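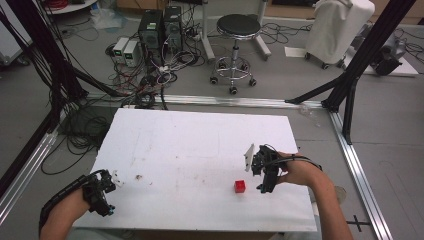
What is grip dropout? A fault in hand-held gripper systems where the logged finger opening stops changing while the fingers themselves keep moving.

Grip dropout – also "frozen jaw" in older notes – was first written up by Rory MacBrayne at Minhas, on the Anix gripper. Reported in May, fixed later the same year.

Cause: a worn signal wire. Bends too tight near the wrist, breaks inside the jacket, looks fine from outside. Reading holds at its last value. No alarm, becuase the software took a steady number as a closed hand.

Effects. 400 recordings checked at Minhas, 10 found bad. An arm trained on the bad ones at Stistiven closed early and pushed small parts off the table. No injuries. One cracked finger plate.

Fix: Flitov firmware now stops recording if the value stays flat for 300 milliseconds during a move. Wire swapped every 300 hours of use – the older units dont count hours, so a paper log is kept. Support for those units ended 31/12/2023.

See also: cable fatigue, encoder fault, silent failure.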